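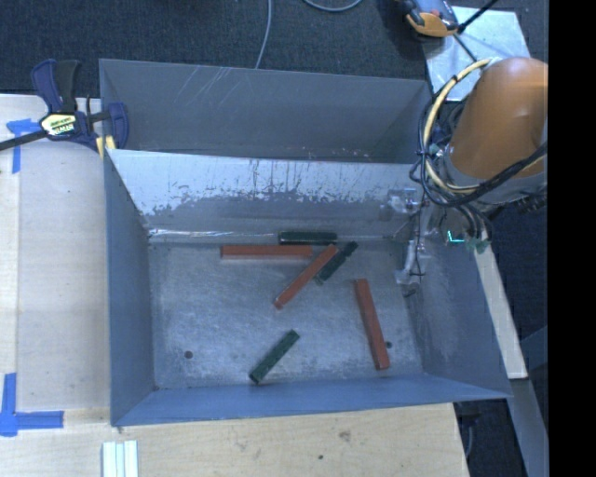
Red and green blocks in a divided metal bin.

Part-Time Materials Clerk, Tranby Toy and Puzzle Library

Tranby Toy and Puzzle Library is hiring a part-time materials clerk for its Landley branch. The position is 30 hours a week and starts in August. We lend wooden toys, board games, jigsaw puzzles, building sets and early math materials to families, home daycares and classrooms in Landley and the surrounding townships.

The clerk works in the back room with one other staff member and reports to the branch manager, Inmaculada Prieto. Most of the day is spent checking in returns, cleaning them, replacing parts and getting them back on the shelf. You will also cover the front desk during lunch and on one evening a week.

What you will do

Check returned items against the parts list on the lid and record anything missing or damaged.
Clean plastic, wood and fabric items following the posted instructions for each type.
Sort spare parts and put them away by set.
Make small repairs: gluing box corners, sanding rough edges, restringing beads, re-covering game boards.
Pull reserved items each morning and pack the classroom crates that go out on the van.
Answer the phone and help members at the desk when needed.
Help with the yearly stock check, when we close to the public for 7 working days.

Jigsaw puzzles are checked by weight first and put together only if the weight is off. You will be shown how to do this. Puzzles over 100 pieces are handled by Feven Lemma, who has been with the branch for years and will be training the new clerk.

What we are looking for

You should be comfortable doing careful, repetitive work for several hours at a time. You need to be able to lift a packed crate of around 30 pounds and push a loaded cart up the ramp at the rear entrance. Basic computer skills are required. Our catalog runs on a program called Ortuño, and we do not expect you to know it already.

A high school diploma or equivalent is required. Experience in a library, stockroom, school or daycare is helpful. Spanish or Romanian is a plus, as many of our members speak one or the other at home. A driver's license is not required for this job, but please mention it if you have one. The regular van driver, Bonifacio Marín, sometimes needs a backup.

All staff must pass a background check before their first shift. The library pays for it.

Hours and pay

The shift begins at 8 a.m. and ends at 2 p.m., with a paid 20-minute break. On your evening shift you will come in at noon instead and stay until we close. The schedule is posted a month ahead. Swaps with coworkers are fine as long as they are written on the board.

Pay is hourly and follows the Tranby support staff scale, step 1 or step 2 depending on experience. The current scale is at the front desk and will be sent to anyone who asks. Part-time staff earn paid vacation and sick leave from the first day. You may enroll in the dental plan after the trial period. Staff can borrow from the collection free of charge, with the same loan periods as members.

The trial period is three months. You will meet with the branch manager at the end of each month to go over how things are going.

About the branch

We are on the ground floor of the old Fonavon building, across from the post office. Use the side door before opening time. The bus stops out front, and there is free parking behind the building. The back room has air conditioning and a sink. There is a small staff kitchen shared with the tenants upstairs.

How to apply

Send a resume and a short letter telling us why the work interests you and which evenings you are available. One page is plenty. Include the names and phone numbers of two people who have supervised you at a job, in school or as a volunteer. We will not call them until after we have interviewed you.

Applications can be dropped off at the front desk or mailed to the branch, attention Itziar Paredes. Please write "Materials Clerk" on the envelope. If you would like to apply by phone because of a disability, ask for Safta Cârstea at the main number and she will set up a time.

Interviews will be held at the branch and take less than an hour. They include a short practical exercise in which you check a returned game against its parts list. Everyone who is interviewed will hear back from us either way.

Applicants from last year's opening are welcome to apply again and should send a new letter.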